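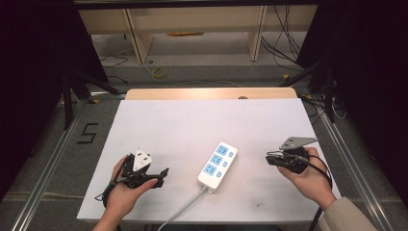 **glenys_ellis** - posted Mon 1 June

Looking for opinions on this power strip. Three outlets, each with its own switch. It's for my desk, to run a monitor, a lamp and a phone charger. I paid $17 for it at Clenbridge. Is the separate switch thing worth having?

**dmackinnon67**

Worth it for the lamp. I'd leave the monitor on all the time.

**Sreekumar G**

Disagree. I switch my monitor off at the strip every night and have since May of last year. No trouble.

**dmackinnon67**

Fine, but small switches are more parts to wear out. I had a Grunwood with one big switch and it lasted me 16 years.

**hwayoung_wi**

Check the slots against your plugs before you throw out the box.

**glenys_ellis**
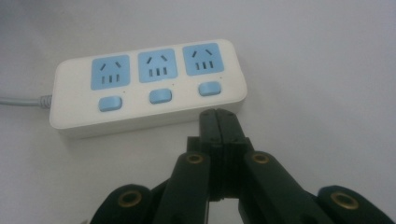 *Closer view. Two angled slots over three straight ones, same on all three.*

**hwayoung_wi**

Thanks. Make sure the lamp plug goes all the way in and doesn't wobble - if it's loose, take the strip back.

**Sreekumar G**

And no space heater on it.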